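Stirnik wrist camera and gripper kit from Drerkley - worth the money?
Hjaltested Forum > Arms and end effectors > Kits and reviews 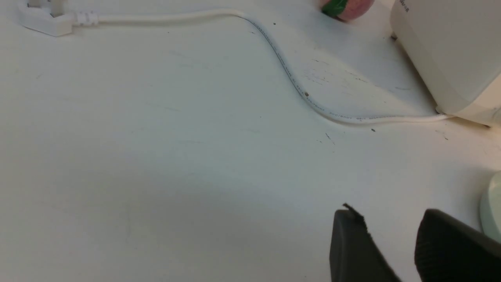
First post: four months with the Stirnik kit

mudlark_ivar wrote:

I said in the Ramer arm thread that I'd write this up, so I've started a new one. I've had the Stirnik kit since February. It's the two-finger gripper with the wrist camera already fitted, plus the bracket, the cable loom and a licence for the software. I paid Drerkley £1,265 including delivery. They quoted 28 days and it took a bit longer than that, but they did email to say so.

It is mounted on a Ramer arm which I bought second-hand. I use it for kitchen counter tasks: picking things up, putting them down, moving small items out of the way of larger ones. The arm has done about 160 hours with this kit on it.

Fitting it. The bracket went straight on. The bolts supplied were too long for my flange and I swapped them for shorter ones from the drawer. The loom is a good length if you run it on the outside of the arm and too short if you try to take it through the middle. The manual doesn't mention this.

The camera. Good. Focus is fixed, and at the working height I use it's sharp enough that I can make out 300/500V printed on an appliance lead lying on the table. The smaller print either side of it is mush. Colour is on the cool side and a white tabletop comes out slightly blue-grey. You can change this in the settings but it goes back when you restart.

The fingers. Matte black, stiff, no complaints about wear so far. Both tips are in view when the gripper is open, and I find that very useful when lining up. The right one takes up a lot of the corner though, and small items get lost behind it.

The software. This is where I'd take marks off. Version 3 is better than what it shipped with, but the grasp planner still doesn't like cables. Give it a plain object on a clear bit of table and it does well. Put a mains lead in between and it will sometimes plan a path that comes down across the lead.

Overall I'd buy it again, but I'd wait for a sale.

Ivar Magnusson

tinsnips wrote:

Thanks for this. I've been looking at the Stirnik for ages and all I could find was the maker's own videos.

Did you get the soft finger pads with yours? The Drerkley page lists them under accessories, but a bloke at work says his were in the box.

mudlark_ivar wrote:

No pads in mine. Bare fingers only. I haven't bought them yet as the things I pick up are mostly light and not slippery.

Pell_Harbour wrote:

I had one of these and sent it back, so I'll give the other side.

£1,265 is a lot for a gripper with a fixed-focus camera. The camera is the sort you can buy on its own for very little, and the bracket is a bent plate. What you're paying for is the software, and by Ivar's own account the software can't deal with a lead on a table. Every kitchen has leads on the worktop. If it can't plan around those then it isn't ready to be sold for counter work.

The right finger hiding a corner of the view is a design fault too. They could have moved the camera across a little and had both fingers the same size in view. I told them this and got a polite reply that said nothing.

oddjob_lorna wrote:

Pell, I don't think the finger thing is a fault. Mine has the camera offset as well and the reason it's off to one side is to leave room for the motor housing. If you centred it you'd have to lift it higher, and then it would catch on shelf edges. I'd sooner lose a corner.

I agree with you on the price.

Pell_Harbour wrote:

Other makers manage it.

oddjob_lorna wrote:

Other makers' grippers are twice the height. I measured before I bought.

mudlark_ivar wrote:

I'm somewhere in the middle. In the view at the top of the thread there's something pale green at the far right and you only get a sliver of it past the finger. If that was the thing I wanted, I'd have to turn the wrist before I could do anything with it. That's a few seconds each time. For my purposes I can live with that. If you were running it all day you might not.

The pink fruit at the top is easier for it, even though it's only partly in view and close to the corner of the appliance. I move up a bit, get the whole thing in, and the planner finds it. Strong colour on white is what it's best at.

greylag wrote:

What does it do with white on white? That plug and lead on that tabletop must be about the worst case.

mudlark_ivar wrote:

It is poor. The depth estimate on a white lead over a white table is patchy. It tends to see the curved part and lose the straight part. Dark leads are much better. I put a sheet of grey card down for one session and the results improved straight away, but I want it to work on an ordinary surface so I took the card up again.

The appliance is white as well, and that gives it no trouble. It's large and it throws a bit of a shadow along the bottom.

greylag wrote:

Have you tried turning up the contrast before the planner gets the picture? There's a filter box in the settings, under Vision, then Input. I'm on version 3 as well and mine is set fairly high. It starts to pick up marks on the table if you go too far.

mudlark_ivar wrote:

I didn't know it was there. My table has a lot of scuffs and little specks on it, so I can see that being a problem, but I'll try it tonight.

tinsnips wrote:

Could you not clean the table?

mudlark_ivar wrote:

Some of them come off. The scratches don't.

H_Thorlacius (Drerkley) wrote:

Hello all. Hjalti Thorlacius from Drerkley, I look after the Stirnik kits. A few answers.

Finger pads: these were included in the box for the early batch and became an accessory after that. If anyone was told by our sales desk that pads were included and didn't get them, send me your order number and I'll post a pair out.

Bolts: you are right that the ones supplied are too long for the older Ramer flange. We now put both lengths in. The manual has not caught up.

Colour setting going back on restart: known bug. The workaround is to save it as a profile and tick "load at start". It isn't an obvious place to look.

Cables: the planner treats anything thin and flat to the table as part of the surface unless you draw a keep-out area. This was a deliberate choice, as otherwise it would stop for every crumb. There is a setting called Thin Objects which changes it, off by default. Please try it on a clear table first as it makes planning noticeably slower.

Camera position: oddjob_lorna is correct about the motor housing.

Pell_Harbour wrote:

So there was a setting for it the whole time and it isn't in the manual. I asked your support about leads directly and was told to keep the area tidy.

H_Thorlacius (Drerkley) wrote:

That was not a good answer and I'm sorry you were given it. The setting came in with version 3, so if you returned yours before then it would not have been there. I can't say more without your ticket.

Pell_Harbour wrote:

It was before, yes. Fair enough on that part. I still think it costs too much.

mudlark_ivar wrote:

Back with some results. I did two sessions with the same sort of layout, plug over on one side, appliance on the other and the lead wandering between them.

Contrast filter only: better on the lead, but it picked up a scratch and treated it as an edge. I turned it down by half and that stopped.

Thin Objects only: it found most of the lead, including the bend. Planning is slow. I went and put the kettle on.

Both together, filter at the lower setting: this is what I'm keeping. It goes over the lead at a sensible height and comes down on the far side. It refused one pick altogether when the object was right up against the lead, and I'd rather it refused than dragged the plug across the table.

I have saved the colour profile too and it survives a restart now. Thanks Hjalti and greylag.

I'd put the kit a bit higher than I did in my first post. The hardware I was happy with already. The manual needs rewriting.

oddjob_lorna wrote:

Do you unplug things before you run it? I've always been wary of the gripper near anything live.

mudlark_ivar wrote:

Always. The plug is lying on the table where I can see it. I wouldn't let this or any other gripper near a lead that was in the wall.

oddjob_lorna wrote:

Good. Might be worth putting that in your first post for anyone who copies your set-up.

tinsnips wrote:

I've asked Drerkley for a quote. Still 28 days, they say. Does anyone know if the loom comes in a longer version? I want to run it through the middle of the arm.

greylag wrote:

It does, but it's not on the site. You have to ring them. Mine was sent with the right connectors but no strain relief at the gripper end, so I made one out of heatshrink.

H_Thorlacius (Drerkley) wrote:

tinsnips, put "long loom" in the notes when you order and we will swap it at no charge. greylag, yours should have come with a collar. I'll send you one.

greylag wrote:

Cheers. The heatshrink is holding up all right but I'll have it as a spare.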